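Search this journal Advanced Search Go

4.2 What the desk staff did with the saved hours

Shih-chieh Chung
May 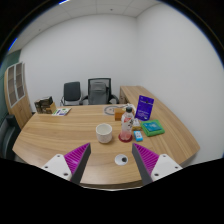

Figure 3. Office desk, cup and bottle near the cable grommet.

Rerkex sold the clearing system to Contreras on a promise of time. Over the trial it logged 3,493 picks, and the vendor's report counts each one as labor saved. We doubt that. A pick counted even when a worker had to move the same cup again, and the log has no field for that.

Of the 17 staff we interviewed, nine said they now tidied their desks before the system's shift so it would not stall. Roughly 100 minutes a week went into this across the office, all of it unpaid attention taken from other work. One clerk called it "cleaning up for the cleaner." Managers did not list it as a task, and it appears in no job description.

Comments (2)

Hitatov: Did you ask the night crew? Their hours were cut first at our site.

Skaston reader: 17 people is thin. I'd still believe it over the vendor's number.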